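Beltine Folding Step Stool, three weeks in

I am five foot three and I live in an apartment designed by someone who was not. The top shelf of my kitchen has been a museum for years. I knew there was a fondue set up there in the same way I know there are whales.

The Beltine cost me $34 at the Jultmont hardware store, down from whatever they claim it used to be. It has two steps, weighs next to nothing and folds to the thickness of a decent paperback. It came with 14 screws and a booklet in which a smiling man puts them in without kneeling on any of them. Assembly took me 17 minutes, most of it spent turning the top step the right way up.

First, the good. It does not wobble. My last stool, a Gamach, wobbled so faithfully that I learned to dust in time with it. The Beltine just stands there on its rubber feet and lets you get on with things. The steps are deep enough for a whole shoe, and the grip tape on them is still stuck down at every corner.

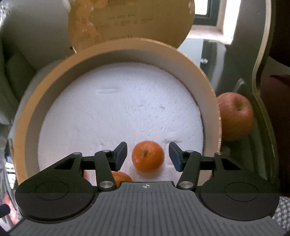

Now the latch. To fold the stool you press a tab under the top step while lifting the front legs, a job for 3 hands. I have two, and one is usually holding the fondue set. The booklet calls this "one-touch folding." It may be counting from the last touch.

It also squeaks when you open it – a small, offended sound, like a gull being told no. My neighbor Ásdís Hafþórsson, who borrowed it in September to change a bulb and kept it nine days, says the squeak stops if you rub candle wax on the hinge. It did stop. Then it came back, a little lower.

You can spend more. The Acuña has a handrail and a tray for paint cans, and it needs a closet of its own. If you paint ceilings, get that one. If you only want to reach the good platters twice a year, the Beltine will do it and then slide in beside the fridge.

Four stars. I'd give the missing one back for a better latch. The fondue set, by the way, has no forks.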